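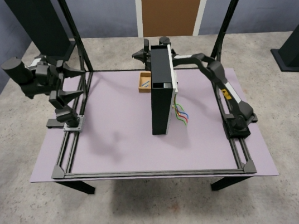 A black unit with four loose coloured wires on a lilac-topped table, in a computer-rendered room.

Fikwood cuts war drama to single-disc release

Distributor Fikwood has confirmed the home release of Polák, the war drama directed by Josefina Jara. The film will be issued on one disc in place of the two-disc set listed earlier in the year. The running time is unchanged and the feature is presented without cuts.

The second disc was to have carried the making-of documentary and the deleted scenes. Both will be offered as a download to buyers who register the code printed inside the case. The code can be used once and does not expire.
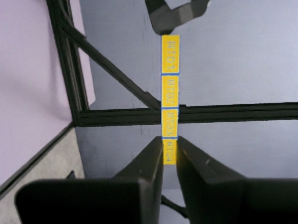
PLETLEY, November 21, 2021

The disc has Polish and Swedish audio, each in 5.1 and stereo, with English subtitles on both tracks. A separate subtitle track covers on-screen text only. The commentary by Jara and the editor, Eskil Isaksson, stays on the disc and is in English.

Fikwood said the picture was taken from the same master used for cinema screenings. Grain has been left as it was and no sharpening was applied. The night crossing in the third reel, which some viewers found too dark in cinemas, has not been regraded.

"We looked at a lighter version and the river stopped looking like a river at night," said Genowefa Lis, head of home releases at Fikwood. "The cinema grade is the one the director signed off."

Polák follows a signals unit cut off behind a retreating front. Oliwia Kubiak plays the operator who takes charge of the unit, with Tadeusz Zawadzka as the sergeant. Dialogue between the two leads was recorded on set, apart from the scenes inside the vehicle, which were re-recorded later.

The first pressing is limited to 2117 copies. Of these, 400 are reserved for the Tendari shop and come with a printed booklet containing the shooting script for the opening scene. The booklet will not be sold separately.

Orders for the two-disc set will be moved to the new edition and the price difference refunded. Buyers who prefer to cancel can do so until dispatch. Copies ship in February.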